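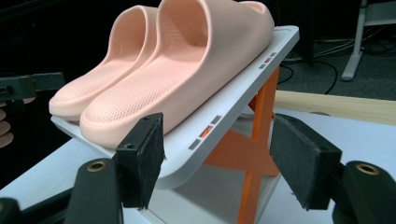 A pair of pale pink slides on a white tray.

Unit 3: Founder Effects and Small Populations
Handout revised 12 Apr 2021

Read this before the problem session. The terms are the same as in Unit 2, and the Costiren data set is used again in the lab in September.

Background
A founder effect happens when a new population is started by a small number of people drawn from a larger one. The new group carries only part of the genetic variation of the source. Rare variants may be lost in the move, or may become common if one of the founders happened to carry them.

Genetic drift is the change in variant frequency from one generation to the next through chance. It acts on every population but is stronger in small ones. A group that stays small for many generations after it is founded will drift further from its source than one that grows quickly.

The Zultar case
Zultar is an upland valley settled from the coastal district of Susari. Parish lists name 50 founding adults. The modern sample has 649 people, all with four grandparents born in the valley. Mitochondrial DNA, passed down from the mother, falls into 3 main lineages. The Susari sample has many more.

The Y chromosome results look different. Several male lineages in Zultar are missing from Susari but present in Monti, on the far side of the pass. The usual reading is that men from Monti married into the valley after it was settled. The lists don't record where husbands were born, so the genetic evidence can't be checked against them on this point.

Cautions
Number of founders and effective population size are different things. People who left no children count toward the first but add nothing to later generations.

A date from genetic data depends on the mutation rate and the generation length used. Always state both.

Modern Susari is a stand-in for the source population. It has changed too.

For the problem session
Work through problems 1 and 2 on the sheet. For problem 2, use the Monti frequencies in the second column and show your steps. Bring a calculator.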